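Cardboard on a good table as a work surface, yes or no?

Posted in Home workshop > Benches and surfaces by Hitura

Hello all. We've got a big table under the window in the back room and it's the only place in the house with decent light, so that's where all my fiddly electronics and small repairs get done. The trouble is it's a nice table, and I've already put one scorch on it and a scratch that I'm pretending was there when we moved in. I've got a pile of flattened boxes from a wardrobe delivery and I'm wondering about laying them over the top and leaving them there for good. Has anyone lived with this for any length of time? Does it go soggy and horrible? Do tiny screws vanish into the edges? And what do you do with all the bits and bobs, because mine are currently in a heap and I spend half my evening pushing the heap from one side to the other. I looked at proper mats but the size I'd need comes to a silly price once you add the postage. I'd like to spend 10 pounds at most, and preferably nothing. Thanks!

Pindard
Joined in March, 30 posts

Just get a mat. Cardboard is a fire risk if you're soldering and it looks awful. I had mine from a closing-down sale and it's been fine for years.

Zukell
Regular, 400 posts

I'm going to disagree with Pindard a bit (sorry!) as I've been a cardboard person for ages and I'd never go back. It's free, it's kind to whatever is underneath, and when it gets grubby you fold it up and put it in the recycling. I agree about hot irons though. I keep an old ceramic tile for the soldering and the iron goes back in its stand every single time, with the stand on the tile as well.

A few things I've learnt, in no particular order:

Use the biggest pieces you can find. Little offcuts slide about and you end up with ridges everywhere, and the ridge is always exactly where you want to put something flat. Bike boxes are brilliant if your local shop will let you have one.

Plain side up, always. Printing rubs off on your sleeves, and a small black screw on top of a big black logo is gone forever. On plain brown you can spot nearly anything.

If one piece won't cover the table, lay two and overlap them, with the front one being the one you do the work on. It takes all the punishment, so you can swap it and leave the back one where it is. I don't bother taping the join. I did once, and the tape picked up so much fluff that it looked like a dead mouse.

Keep the back sheet for things you want within reach but not under your elbows. Loose parts go in clear bags, and anything that rolls goes in a see-through food tub with a proper lid. You want clear ones because you will not label them. I know you think you will. My tubs still say "soup" on them from the freezer.

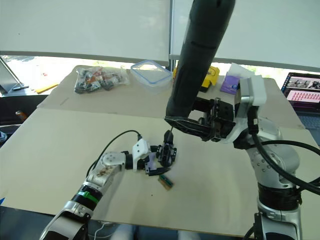 Change the front sheet before it goes soft. Once the corrugated middle has been squashed it stops being flat, and little boards start to rock when you press on them. I get through one every couple of months in winter, when I'm indoors more, and hardly any over the summer. Keep the spares flat behind a door or under the sofa. Mine were stood on end in the shed and they curled up like old sandwiches.

Oh, and about screws going into the edges: yes, they do! Run a strip of masking tape along the cut edge and fold it under. That one I do tape.

Ene
New member, 200 views on profile

Mostly what Zukell said, but please watch out for static if you've got bare circuit boards on there. I'm no expert and cardboard isn't the worst thing you could use, but I touch the radiator before I pick anything up and leave boards in their bags until I need them. Also tea. Cardboard drinks tea and it goes straight through to the wood. I lay a cheap wipe-clean tablecloth underneath now, fluffy side down, and it has saved me at least once.

Hitura

Thank you, this is great. Tablecloth first, then two of the wardrobe sheets, and I'll beg a tile off my sister, who has just done her bathroom. Pindard, I'll keep an eye out for sales too. Will report back on the tea situation.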